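Search tips Search

Tips from my table robot: how to make a sorting corner that works at home

I build in a shared workshop on Warkesus Street, and for the last months my project is a small arm which picks things from a table and puts them into their places. I am not an engineer by education. Most of what I write below I learned by making the same mistake two or three times, so perhaps it can save you an evening.

Start with the table, not with the arm

I spent many weeks on the arm and one hour on the table, and this was the wrong order. The table must not move. Ours has four adjustable feet, and I tightened all of them and then put a strip of rubber mat under each one. Before this, every quick stop of the arm shifted the table a little, and after 100 picks everything was in a slightly different place.

Choose a surface that is one color and not shiny. A brown top is good for most food packages. It is less good for dark wrappers, and for these I added a second lamp from the side. Do not hang the lamp directly over the table, or you will see a bright spot in every clear plastic thing you own.

Clear plastic is difficult

Clear organizers are cheap and they look nice in a kitchen, but for a camera they are almost not there. The camera sees thin white lines where the edges are, and it sees the table through the walls. My first program tried to put a candy bar through a divider. The divider won.

What helps:

Put a thin line of painter's tape on the top edge of each wall. You can take it off later, when the program knows the positions.

Measure the channels with a ruler and write the numbers in the program. I know this feels like cheating. It is faster than teaching the camera to see plastic, and the organizer does not walk away.

If you place the organizer at an angle, write the angle down too. I turn mine on purpose now and then, to check that the program does not depend on one position.

Fasten it with removable putty under the corners while you are testing. Two small pieces are enough.

Use real groceries for testing

In the beginning I practiced with wooden blocks. The arm became very good with wooden blocks. Then I gave it a bag of real things from the kitchen and it could hold almost nothing. Packages bend, slide and have shiny ends. Now I mix soft and hard, small and large, and I change the mix often.
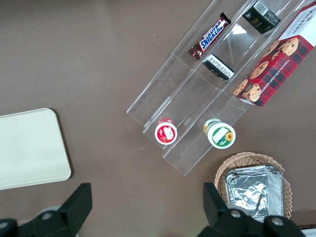 A candy bar is a good first object. Let the fingers close across the middle and not at the ends, where the wrapper is only crimped and folds away. Small boxes are easier, but they fall on the side, and then they have a different height. Measure both heights. With a long cookie box the problem is weight at the far end, so pick it close to the center and lift slowly. If a box is wider than your fingers can open, turn it and take it by the narrow side, or leave it for a person.

Round cups with lids need a soft grip. Hold the cup on the wall and below the lid. If you hold it by the lid only, sooner or later you will clean the table.

Foil trays deserve their own paragraph. In a stack they stick together, and they wrinkle when you press them. I set the gripping force to the lowest step, and before stacking I separate the trays by hand. A basket with a wavy rim is also not simple, for the height is different at every point. Come from straight above and stay away from the rim.

The fingers

My fingers are black plastic plates, printed in the workshop, with bolts through the brackets. Please check the bolts before each session. One of mine became loose in May and I searched in the software for two evenings.

For the inside of the fingers I tried kitchen sponge, bicycle tube and shelf liner. Shelf liner is the best for me. Cut it a little smaller than the finger, and wash it with dish soap when it becomes smooth. The adhesive from Kavetti holds it well, but wait a full night before you use the fingers.

Speed and patience

I run the arm at a slow speed until 500 good picks are behind me with the same set of things. Only then I make it faster, and one step at a time. Keep a notebook next to the table. I write the date, the set of objects, what fell down, and what I changed. Change only one thing per session, or you will not know what helped.

Crumbs and dust

White specks on a dark table can be taken for small objects. Wipe the top with a damp cloth before you start and dry it well. Also wipe the lens of the camera, very gently, with the kind of cloth you use for glasses.

Keep a hand near the off switch. I put mine on the left side, where I can reach it without crossing over the arm.

Next I want to try with glass jars, with a folded towel under them for the first week.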